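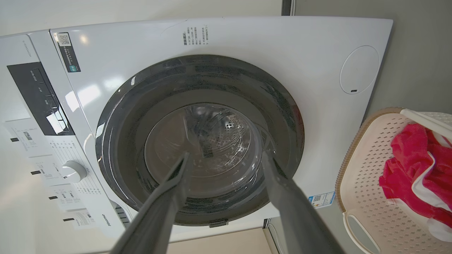 The laundry room at Stamard Court is open again, and I have never been so pleased to see a row of plugs. If you live in the block you'll know we've been without since the old machines gave up in April, and if you don't, just picture 57 flats and one launderette up a hill. I popped down before breakfast for a nose about and got quite excited over a white front-loader, a Hisense, with the shop tags still hanging off the control panel and a great wide dark ring round the glass. The door was shut and the drum behind it was shining away like a new saucepan -- the old ones had gone a sort of tea colour, so I stood and admired it for a bit.

The work was done by Prondov, the same firm that did the bin store, and it took them 19 days from start to finish. Most of that went on the floor and the drain, which had been backing up every time two people did their towels at once. There's a proper slope to it now, and a fold-down shelf by the window for sorting your things, something I've been moaning on about for years (sorry, everyone).

Paying has changed too. The coin boxes have gone and you use a Wimora card instead, which you can pick up from the office between nine and noon. A wash is £2 and the dryer is the same as before. Your first card is free but they'll charge you if you lose it, so put it somewhere sensible! I've already taped mine inside the cupboard where I keep the powder.

The money came out of the repairs fund, plus £100 left over from the summer fair, and that bit paid for the new pegboard and the clock. I did ask whether we might get a second dryer while they were at it. The answer was "next year, perhaps", so I shall ask again next year.

A few bits and bobs while I'm here. The room is open from seven in the morning until ten at night, and please don't start a long cotton wash at half past nine, as the lights go off on a timer. The noticeboard is back up by the door. Anything left behind goes in the blue crate, and there's already a very nice striped pillowcase in it. The Szűcs bakery next door has said we can wait in there over a coffee while our washing goes round, and their poppy seed rolls come out at eight -- I've got a duvet cover to do tomorrow, so I'll probably be at the table by the radiator.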